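Chapter 6
Reading a Rental Market

What you will learn
How vacancy rates are worked out
Why asking rent and paid rent differ
How a new building changes the rents around it

Key terms: vacancy rate, asking rent, contract rent, turnover, concession, absorption

Most people meet the housing market for the first time as renters. You find a listing, you gasp a little at the price, and you start wondering who came up with that number. This chapter is about that number, and I think it's one of the most enjoyable puzzles in the whole book, because you can walk down almost any street and see parts of it for yourself (window signs, moving vans, a banner offering a free month).

Let's begin in Drurnance, a town we will come back to all through Part Two. Drurnance has 3,000 rental apartments. In June, 152 of them were empty and ready for a tenant. Divide the second figure by the first and you get a vacancy rate of just over five percent. That single figure tells you a surprising amount! When it falls very low, renters compete for whatever opens up, and landlords can raise rents without much fear of sitting on an empty unit. When it climbs, the pressure runs the other way.

Notice the words "ready for a tenant." An apartment with its kitchen torn out is empty, but it isn't vacant in the sense we need, and a careful survey leaves it out. Surveys differ on this point more than you would expect, so always read the notes under the table before you compare one town with another.

6.1 Two kinds of rent

Rania Moussa manages the Aoun Building, an older walk-up near the Drurnance rail station. If you called her this week she would quote you the asking rent, the price for a new lease. Her current tenants pay contract rent, the price written into a lease they already signed. Some of those leases go back years, and the gap between the two can be huge.

Why does it matter? Because news stories nearly always report asking rents. A headline can say rents jumped while most households in town paid exactly what they paid the month before. The jump reaches them later, at renewal or when they move. Economists call the share of units that change hands in a year turnover, and in a town with slow turnover a rise in asking rents can take a long time to spread. 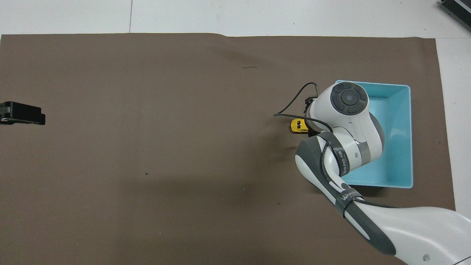
Concessions muddy things further, and they're great fun to hunt for. Suppose a landlord lists a unit at a steady price but gives the first 2 months free on a one-year lease. The listed rent hasn't moved at all, yet the tenant pays one-sixth less over the year. Watch for these offers when a market is softening. They often show up well before the listed prices come down.

6.2 When a big building opens

Now for a shock to our little town. A developer called Dosteck finishes Arkus, a complex with 500 new apartments. Before you turn the page, work out the new vacancy rate on the day the doors open, with every unit at Arkus still empty and nothing else changed. (Remember to add the new units to both parts of the fraction.) Then write down what you think Rania Moussa should do about her asking rent, and keep the note. We'll check it against the absorption figures in Section 6.3, where we follow the lease-up at Arkus month by month.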